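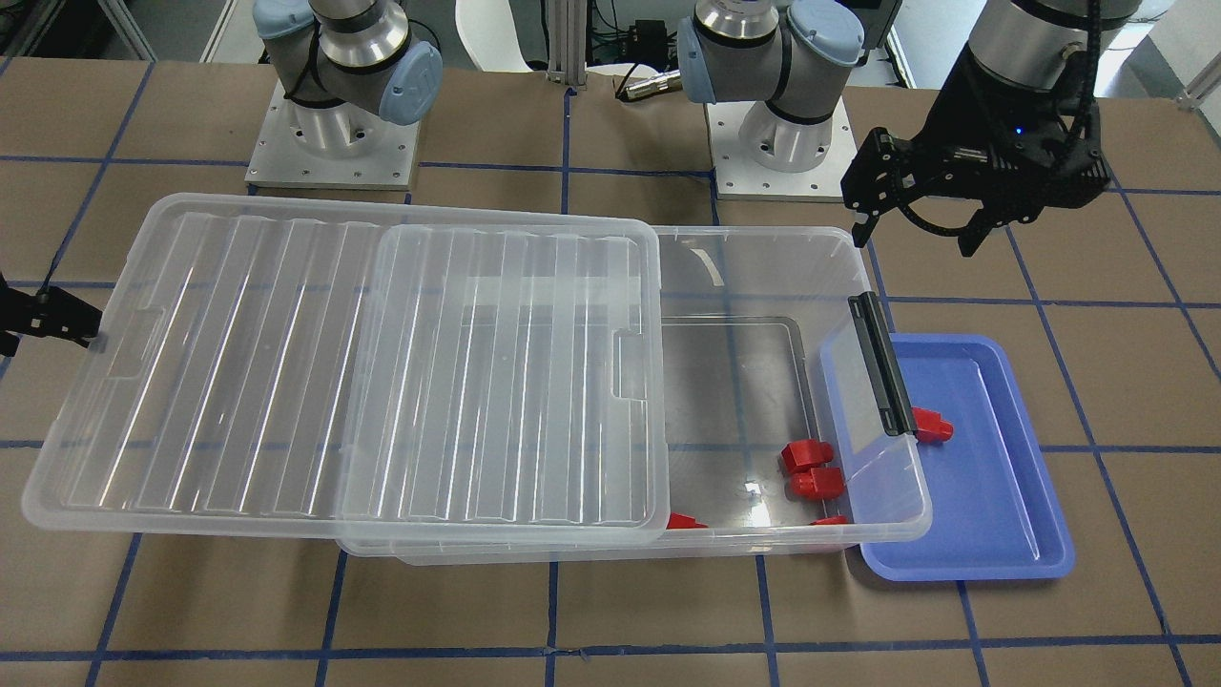

*The sorting station at the Damness Works, open day, Mar 14, 2018.*

The visitors were received at the main gate of the Damness Works and conducted to the second floor in groups. Each person had been given a printed program, a visitor's badge, and a pencil. The program stated that the demonstration would last 5 minutes and that questions would be taken afterward in the corridor.

Nazmiye Kocabaş had the last badge in her group. She had worked in the packing hall at Plovitz for most of her adult life, and had received her invitation in January, on good paper, addressed to her by her full name. The letter thanked her for her service. It did not mention the closing of the hall, which had been announced in the same week.

The director of the works welcomed the group on behalf of the company and its partners in Dağdelen and Skarkberg. He regretted that the chairman could not attend. He then explained that the station had been set the task of moving small red parts from a clear box to a blue tray, and that it had been prepared for this with nearly 1000 practice runs.

The group stood behind a rope. Mrs. Kocabaş, who was not tall, was permitted to stand in front.

She looked first at the table. Brown paper had been laid over it and marked off in large rectangles with blue tape, much as she had once marked her own bench for the new girls, so that they would learn where to set things down. She looked next at the box. The lid had been pushed well over to the left, and the clear flap at the other end stood open. The tray was still empty. One red piece had come to rest just past the hinge, at the very edge of the box.

"That one will fall," she said.

The director replied courteously that the system had been designed to allow for such cases.

The two arms began to move. The company's report of the day, which was later sent to all who had signed the register, records that the first part was placed in the tray without incident and that the group applauded. It does not record that Mrs. Kocabaş was at that moment watching the other gripper, or that her own right hand had closed, inside her coat pocket, at the same time as its fingers.

The second part was lifted, held, and put down again where it had been. An engineer wrote something on a card.

"It is in doubt about the corner," said Mrs. Kocabaş. "I was the same."

The engineer, a young man with his badge on upside down, asked her what she had done about it.

She considered the question with care. Then she handed her program to the woman beside her, asked the director whether the rope might be moved, and began to take off her coat.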